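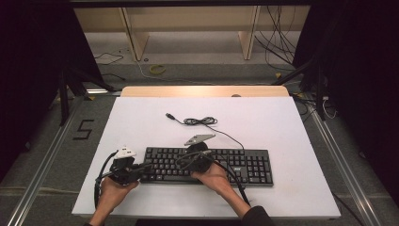

Rawiri McAlister would keep his savings in canned peaches if the bank let him. A currency is a rumor with a printing budget, he told me, and the rumor out of Zavungate has been getting worse since February.

He has a point. The Zavungate central bank began the year with the crown at 300 to the dollar and a governor who called that level sacred. By 2 September 2022 it stood at 706, and the governor had stopped using religious language. Interest rates went to 18 percent. Importers started quoting in dollars, then in euros, then only over the phone.
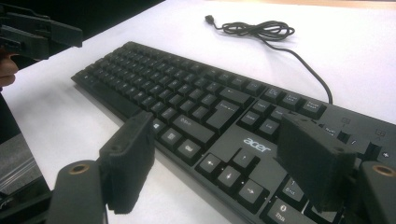 At Lerkaner, a trading house that brings in cooking oil and tractor parts, the price list is now reprinted every morning – sometimes again after lunch. Its rival Mykhailiuk has given up on paper and keeps a chalkboard by the door. Both have asked the finance ministry for a fixed rate on essentials. The ministry sent back Circular 2241, which thanks them for their patience and sets the fee for future requests, payable in dollars.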